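4.2 Cloth on the table and the length of the meal

We turn now to a part of the household diaries that we did not expect to write much about when the study began. The diary booklet asked each family in Bralow and Pomare to note when people sat down to eat, when the first person got up, and what was on the table before the food arrived. That last question was added quite late, at the suggestion of Agustina Tapia, who had grown up in a house where the cloth went on before anything else and who felt (rightly, as we now think) that we would miss something if we left it out.

The families returned 947 usable meal entries between them. A good many of these are very short, and we are fond of them all the same. One simply reads "soup, everyone, quick." Others run on to the back of the page and tell us who was cross with whom, and we have tried to treat both sorts with the same care.

What stands out on a first reading is how often the cloth is mentioned in connection with time. People wrote that a cloth was put on when they meant to sit for a while, and that it was left in the drawer when somebody had a shift to get to. One grandmother in Pomare put it this way in her interview: "If I put the cloth on, they know I want them to stay for tea." Her grandson, interviewed separately, told us much the same thing from the other side, and added that he had learned to listen for the drawer.

We should be careful here. A cloth does not hold anyone in a chair, and a family that has time for a long meal probably has time to spread one as well. Avotiņš, in his earlier work on kitchens in Olwood, warned against reading too much into objects that simply travel along with a free evening, and we have taken his warning to heart. Still, in four of the households the cloth went on even for short weekday breakfasts, and the diarists in those homes described breakfast as a meal. Elsewhere it was more often called "getting something in."

The kind of cloth matters too, though less than we had guessed. White cloths were kept for visitors and for July birthdays, and several people admitted they did not enjoy eating over them, for fear of spills. The cloths in daily use were nearly always patterned. Checks came up again and again in the interviews, along with stripes and bands of mixed color, and the reason people gave most often was that a pattern is forgiving. Fletcher McPhee, who carried out the Pomare interviews, noted that people would stroke the cloth flat with one hand while they talked about it. Figure 2 gives an idea of the patterned type.
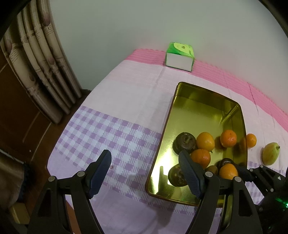 Figure 2. Patterned tablecloth in pastel colors, with a pink band along the wall side and a section of purple and white gingham.

Cloths of this sort were rarely bought new by the person using them. They came from mothers and aunts, from the church sale at Brustton, or from a neighbor who was moving away, and diarists tended to know which. We had not asked about this, and so we cannot say how common it was across all the homes, but it came up warmly and without prompting, and we would certainly ask about it another time. Lindsay Kereama has since begun collecting these stories on their own account – she has a good ear for them – and we draw on two of her longer conversations in Section 4.3, where we look at who lays the table and who clears it.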